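The wall at Jiltetti had been standing for centuries before anyone thought to ask why it was there. It is made of fieldstone, it comes up to a tall sheep's chest, and it runs across the hillside with the confidence of something that knows where it is going. Then it stops. There is no gate at the end, no corner, no tumbled heap to suggest it once went further.

Archaeologists dislike this sort of thing. A wall is supposed to keep something in or something out, and the one at Jiltetti could be defeated by any goat willing to stroll.

Early theories were generous. One had it as a boundary between two quarreling estates, abandoned when the quarrel was. Another made it a religious monument, the label traditionally given to anything large that doesn't seem to do much. A third, popular in the village bar, held that the builder was paid by the day. 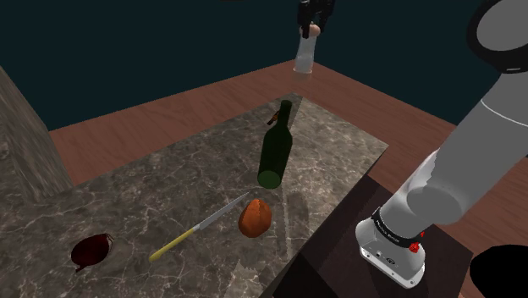

KENDA VALLEY, May

The digging season opens with rain. Eight people in waterproof pants are on their knees in a trench beside the wall, scraping at mud with tools better suited to frosting a cake. Two of them have been at the same patch since breakfast. It has produced a pebble, admired briefly and put back.

Last year's trench did better. At the foot of the wall, on the uphill side, the team from the Femetti Institute came down on a layer of fine silt, packed tight and full of charred barley. Under that was a stone-lined channel, and the channel sloped gently toward the blank end of the wall.

The wall, in other words, was plumbing. In a wet spring it caught the water coming off the hill and steered it past the barley terraces to a pond, now a dent in a field where the neighbors park a trailer. Radiocarbon dates on the grain put the whole arrangement at 1000 BC, older than anyone in the bar had bet.

A similar wall at Edet, 11 miles down the valley, has been signposted for years as a fort. It has one side. The sign is being reconsidered, though it was expensive and it does have a nice drawing of a spear on it.

By four in the afternoon the rain has found the old channel, and the bottom of the trench is filling from the uphill end. The team climbs out and stands along the edge to watch the water go by.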